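七月 下午三点多 发酵台笔记（酸面团那批，接上次）

Granummont 的粉到了，灰分比上一袋高，袋子上没写，自己烧的。先记着，回头补表。

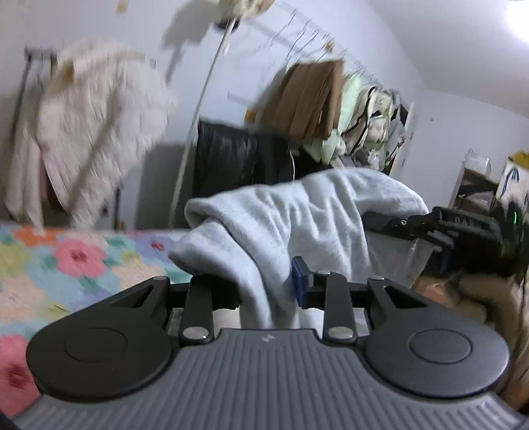 上次说到 Elley 那株老种子活力掉得厉害，Imani 怀疑是换水的问题，我倾向于粉。今天分开做，两组，水都用过滤的，粉一组旧一组新，其他不动。种子喂法照旧 1:2:2，室温放。

旧粉组：种 134 g，起来得慢，四个小时才过一倍。味道偏尖，醋味压过了奶味。
新粉组：同样 134 g，三小时不到就顶到橡皮筋了，气泡细，闻着像酸奶，有点苹果皮。

所以粉的嫌疑大。不过只做了一轮，别急着下结论。Thierry 看完说旧粉那袋开口放了太久，可能受潮，我觉得也可能是虫，过筛没看到，再筛一遍。

主面团（新粉）：
粉 884
水 第一次 435，后加 181
盐 后放，2%，按 884 算 17.7，称的 18
种 取上面新粉组的全部

水合静置四十分钟。后加水那步加太快了，面团滑得像鱼，揉了快十分钟才收回来。下次分三次加，手上蘸水别蘸粉。Virgilio 的办法是盐和后加水一起下，说收得更快，没试过，下回留半份试。

折叠：每半小时一次，原计划四次，第三次之后筋度已经很好了，第四次省掉。现在想想也许不该省，出炉以后看切面再说。

温度：面团温度出缸 26，目标 25，高一度，没管。屋里下午越来越热，窗边那个角落别再放发酵箱了，读数老飘。Halima 说她那支温度计和我的差 0.8，要拿冰水对一下，一直忘，写在这里：对温度计！！

pH：旧粉组种子 3.7，新粉组 3.9。电极响应慢，等了一分多钟才稳，怀疑该换保存液了。标定用的是 4.01 和 7.00，斜率还行。主面团刚和好 5.6，两小时后 5.1，再往后忙着分割就忘测了，曲线缺一段，抱歉，画图的时候那里空着，不要连线。

分割整型：对半分，预整松弛二十分钟。一个圆一个长。长的那个收口没收紧，进藤篮的时候收口朝上，又捏了几下，不知道管不管用。冷藏过夜，冰箱上层，下层有 Gøran 的黑麦，别动他的。

关于黑麦多说一句。Gøran 那个配方的水量写在 Nirton 那本旧记录里，我抄的时候发现单位前后不一致，前半本用烘焙百分比，后半本用克，中间没有说明，差点抄错。以后统一写克，百分比写在括号里。Lema 那批的表也照这个改，我改了前两页，剩下的谁有空谁接着改。

明早要做的：
烤箱预热提前一小时，石板要热透
圆的先进，长的等
割口深一点，上次太浅，侧面裂的
蒸汽前十五分钟，然后放掉
出炉称重，算失水率，凉透了再切（上次没忍住，切面全糊了，没法看）
留两片给 Halima 做质地

旧粉不要扔，贴上标签放最下面的架子，筛完再决定。剩的种子各留一勺继续喂，瓶盖上写清楚新旧，别再用那支会掉色的笔，上回两瓶字都糊成一样的，白喂了好几天。

另：要买保存液，烘焙纸，橡皮筋（细的那种）。电子称也飘了，空盘显示不归零，先去皮再用，有砝码的话校一下。

晚上补：七点去看了一眼，冷藏里圆的那个还在长，慢。长的没什么动静。旧粉组种子已经塌了，表面有一层水，搅回去喂了一次。新粉组的还撑着，没塌，明早再看。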